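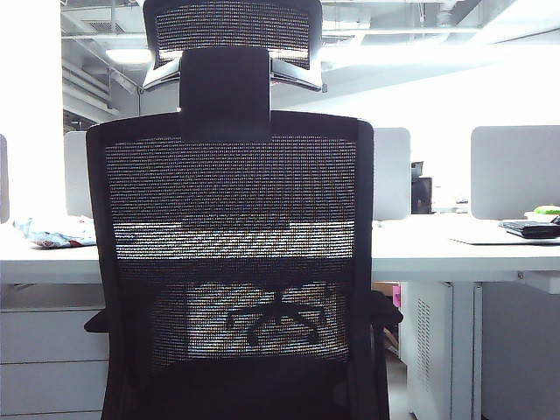 4月22日(月) 作業ノート

午前中は椅子。先週から持ち越しの「どの椅子を残すか会議」を、会議ではなく実際に座って決めることにした。会議だと全員が立派なことを言うので。

現状、室内の椅子は型がばらばら。黒いメッシュで四角いヘッドレストのもの、ヘッドレストが翼みたいに横へ広がったもの、あとは由来不明。台帳では前者がCudham、後者がFundiaとなっているが、台帳を書いた本人(私)が自信を持っていないので参考程度に。

座り比べのメモ。
四角いほう:40分座って腰は問題なし。ヘッドレストは支柱が短く、私の座高だと後頭部ではなく首に当たる。寝るには向かない。勤務用としては長所かもしれない。
翼のほう:頭はよく収まる。収まりすぎて、7分ほど記憶があいまい。評価は「優」としたが、評価者の信頼性に難あり。

肘掛けの件。白い長机の天板に肘掛けの先がぶつかる、という苦情が前から出ている。測ったら、下げきれば天板の下に入る。つまり下げればよい。苦情の主に伝えたところ「下がるんですか」とのこと。レバーの位置をテプラで貼った。読まれるかどうかは別の話。

引き出しの件。机の下の白いキャビネット、一番上が途中で引っかかる。Ruangritの納品書の束が奥で折れていた。抜いたら直った。ついでに六角レンチが出てきた。椅子を組んだとき、全員で床を這って探したやつ。今さらだが受け入れる。二段目以降は開けていない。午前中をそこで終わらせたくなかったので。

布の件。机の左端に、水色と白の地に赤や濃い色の小さな柄が散った布がくしゃっと置いてある。持ち主は名乗り出ること。雑巾だと思って使いかけたが、柄がかわいすぎるのでやめた。7月の棚卸しまでに引き取りがなければ、雑巾に降格する。

仕切りパネル。Bristhorpeの追加分は見積り待ち。前回の見積りは847番で来ているので、問い合わせのときはこの番号を言うこと。番号なしで電話すると最初から説明させられる(させられた)。パネルに付箋を貼るのは構わないが、剥がれて机の裏に落ちた分は各自で拾う。

椅子の結論。両方残す。張り地の清掃は掃除機のブラシ、弱で。強でやるとメッシュに吸い付いて妙な音がする。キャスターの髪の毛取りは備品番号39から着手、ピンセットは工具箱の上段に戻した。

午後、FundiaのガスシリンダーのM寸を確認すること。座面がじわじわ下がるという報告が一件。報告者が気のせいだと言い張るので、柱に鉛筆で印をつけた。明日見る。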